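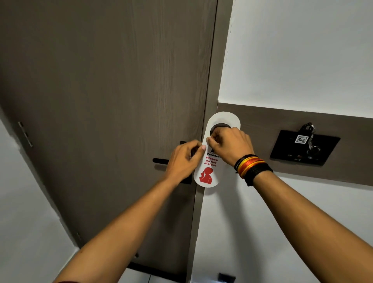

Wulano puts a little quiet back on the door

Door hanger maker launches made-to-order range for offices, guest houses and anyone with a handle to hang things on

I've been asked to write this press release in the usual way, with "the company is pleased to announce" at the top, and I gave it a go on Sunday and couldn't get past the second line. So you're getting it from me. I'm Katherine Lozano, I run Wulano, and starting in January we'll be selling door hangers printed with whatever words you want on them, in any quantity, including one.

Up to now we've mostly been a hotel supplier. You've probably hung one of ours on a door at some point without giving it a thought, and then left it there when you checked out. Hotels order by the box, they want two messages (go away, please come in) and they reorder when the boxes run low. It's good steady work and we're keeping it. But for a couple of years now we've been getting emails from people who weren't hotels at all – a piano teacher, a night nurse, a man who records audiobooks in his spare bedroom – asking if they could buy just one or two. We kept having to say no, and I hated it.

The new range is called Namlow. You choose a shape, a title or name for the top line, a message for the middle and a picture for the bottom. The one I expect most offices to go for has the job title in black serif letters with "Please do not disturb" in big bold red underneath, and a red figure holding a finger to the lips. "President" is the title that made everybody in our shop laugh, and then three people asked if they could take it home. You can have Bookkeeper. You can have Grandma. We've already printed one that says Baby, which went to my sister and has been on the nursery door ever since, though I can't say the dog respects it.

My colleague Ernő Szilágyi drew all the figures. He spent far longer on the shushing one than I'd planned for, and we had words about it, and he was right. His early versions looked cross. A person walking down a hallway should feel they're being let in on something, he kept telling me, and you can't do that with a frown. There are 12 figures in the range now, among them a sleeping cat, a pair of headphones and a teacup for people who'd like company but need ten minutes first.

We tried out a lot of messages too. Our testers were the staff at Ó Ceallaigh, the guest house down the road from us, and the people at Jadonum, an accounting office that shares our parking lot. Between them they got through 447 sample hangers over the summer, and they wrote comments on the backs, some of them quite rude. The main thing we learned was that short wins. If somebody has to stop and read your sign, they're already standing outside your door, and at that point they may as well knock. We also learned that people don't like a sign with a joke on it once it's been up for a week, so the jokes are there if you want them but I'd steer you toward plain.

A few things people always ask me. Yes, they'll go over most round knobs. Lever handles vary a lot, so if yours is an unusual shape, send us a measurement of the thickest part before you order and we'll tell you whether the standard cutout will do or you need the wide one. Yes, we can print on both sides, and for offices I'd recommend it, with the second side saying something friendly like "Come on in" – otherwise the hanger ends up in a desk drawer. Yes, we'll add a company logo above the title. Please send us a decent-sized file, though, and not one you've copied off your own website.

We can do accents and most alphabets as well. Ernő has been misspelled on enough badges to care about this more than anybody, and he checks every name himself before it goes to print.

Orders open in January through our website and at the counter, where you can also go through the sample rack and pick your shape by hand. Single hangers, small sets and full office runs will all be on sale from the first morning. Hotels on a regular order don't need to do anything, your boxes will come as normal.

If you write about offices, travel, small businesses or sleep, and you'd like a hanger with your own title on it, get in touch and tell us what it should say. Ernő and I are both happy to talk, and mornings are best. If our door's got a hanger on it, give us ten minutes and try again.

Press contact: Katherine Lozano, Wulano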